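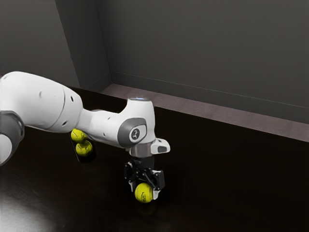

Midwood Engineering Program – Robotics and Automation Project Group

Good Practice for Simulated Grasping Trials: Project Report

Prepared by Lejla Georgiou and Tipene Hinds
Supervisor: Randi Viklund

1. Purpose

The group was asked to write a set of working rules for simulated pick-and-place trials using tennis balls. Earlier student projects had reported success rates that could not be compared, as each team had its own idea of what counted as a grasp.

2. Rules adopted

2.1 A grasp is recorded as successful only if the ball stays between both fingers for 3 seconds after lifting. Contact alone does not count.

2.2 Objects not being picked stay in the simulation for the whole trial. If the arm or gripper moves one of them, the trial is marked as a disturbance, even when the grasp itself holds.

2.3 Friction and mass values are fixed before the first trial and listed in the report. Any change starts a new series.

2.4 Failed trials are kept in the log. Two students review each failure separately before a cause is entered.

3. Application

The rules were tried on a series of 200 trials. Roughly 3 hours went into settling disagreements under rule 2.2 – mostly over how far an object must shift before it has been moved. The wording remains open.

4. Recommendation

The group recommends that rules 2.1, 2.3 and 2.4 be used by all project teams from October. Rule 2.2 should be held back until Shalini Upadhyay's team has proposed a distance limit.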